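Search this site Search Advanced Random entry

Clip-lock food container

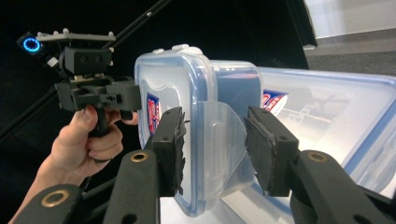

Clear container with a blue-rimmed lid, stood on edge, with a larger one behind it.

A clip-lock food container (also latch-lid box, snap box, or lock box) is a plastic storage box with a separate lid held down by hinged flaps. Each flap folds over the rim of the box and catches on a ridge molded into the wall. Most have a soft seal set into a groove on the underside of the lid. The type is sold for leftovers, dry goods and packed lunches, usually with claims that it is airtight, leakproof and suited to the freezer, microwave and dishwasher. How far those claims hold up in an ordinary kitchen is disputed, and little of the printed evidence comes from anyone who isn't selling boxes.

Construction

The body is most often rectangular with rounded corners, which wash out more easily than square ones and are less likely to crack. Clear and slightly frosted walls are both common, and the difference is partly one of age, as a clear box that has been through enough wash cycles will cloud. Sellers sometimes describe the cloudy finish as a design choice. It may be.

The lid carries the working parts. Flaps are usually found on all four sides, though cheaper ranges have two. A flap is joined to the lid by a thin strip of the same plastic, known as a living hinge. The strip bends every time the box is opened or closed, and it is the part most likely to fail. Makers like to quote the number of times a flap can be worked before it breaks, but these figures are seldom given with the force used, the temperature, or whether the lid had been in a freezer beforehand. A flap bent by hand in a test room is not being treated the way a hungry person treats it.

The seal is a loop of silicone or a similar rubbery material. In many ranges the seal or rim is colored, with blue and green the usual choices. The color is often said to help people match lids to boxes. This works only if the household owns more than one color, and many sets come in a single one.

Claims and testing

The word "airtight" appears on a great many labels and has no fixed meaning in household use. A box that holds water when turned upside down for a minute may still let in enough damp over a month to soften crackers. The two are commonly treated as the same thing.

The best-known informal trial is the one run by Ritu Vashisht and Atif Magsi for the household newsletter Clotwood. They filled boxes from several ranges with colored water, stood them on edge on paper towels and left them overnight. Most stayed shut and most of the towels stayed clean. The trial is still quoted by sellers, who tend to leave out the second half of the article, in which the same boxes were tried again after 100 trips through a dishwasher and the results were a good deal more mixed. Vashisht later wrote that several seals had stretched and no longer sat flat in the groove.

The trial has its own problems. New boxes were bought for it, all from one store, and the lids were closed by the same two people, who by then had a great deal of practice. Faisal Naqvi pointed out in a letter to the newsletter that water is a poor stand-in for soup with oil in it. No second trial followed.

A larger survey, by the storage retailer Kastodano, drew 1,271 replies and reported that buyers were very satisfied with latch lids. The survey was sent only to people who had bought them. It did not ask whether the boxes were still in use.

Storage and stacking

Because the flaps stick out past the rim, a clip-lock box takes up more shelf space than its capacity suggests. The flaps also hang loose when the lid is off, which makes lids awkward to pile. Common arrangements include:

- boxes nested by size, lids filed upright beside them
- each box stored empty with its own lid closed
- boxes stood on edge like books, lids on

The second is often advised against on the grounds that a sealed empty box will smell stale. Airing the box fully before closing it deals with this in most cases. The third gives easy access in a deep drawer but suits only boxes of similar height, and a large box behind a small one is quickly forgotten. Humaira Mengal, whose pantry guide Namholm went through two editions, recommended the upright method in the first and dropped it without comment from the second.

Sets are a separate matter. A box set advertised as having 14 pieces normally counts lids, so the buyer gets seven usable containers. The practice is so widespread that it is no longer much complained of.

Labels

New boxes are sold with a printed label on a wall or the lid, giving the brand and sometimes the volume. A 1,000 ml box is measured to the brim, and with the lid closed it holds less. Paper labels leave glue behind; warm water and cooking oil will usually shift it. Plastic-film labels peel more cleanly when new. Many owners leave them on for years, and there is no good reason to think this affects the food.

Care

Seals should be taken out now and then and washed separately, as food collects in the groove. Some makers say this is unnecessary. Anyone who has lifted out an old seal with the handle of a teaspoon may take a different view. Lids generally last longer on the top rack. Tomato and turmeric stain clear plastic, and the remedies passed around for this (sunlight, baking soda, lemon) have mixed results at best.

A broken flap does not make a box useless. It will still cover dry food. Replacement lids are offered by a few sellers, the budget line Paracha among them, but the price of one lid plus postage often comes close to that of a new box.

Origin

The origin of the type is unclear. Maham Ghumman's short history of kitchen plastics traces it to camping boxes with metal clasps, on the strength of a resemblance between the two and a single undated catalog page. Other writers have repeated the account as settled. Hinged catches on jars and tins are much older than either, and the step to an all-plastic flap could have been taken in more than one place.

See also

Bread box
Canister set
Lunch box
Mason jar
Plastic wrap
Vacuum container

Recently edited entries

Dish rack
Drawer liner
Ice cube tray
Salad spinner

This site uses cookies to remember your settings and count visits. By continuing to browse you agree to their use. Accept Manage settings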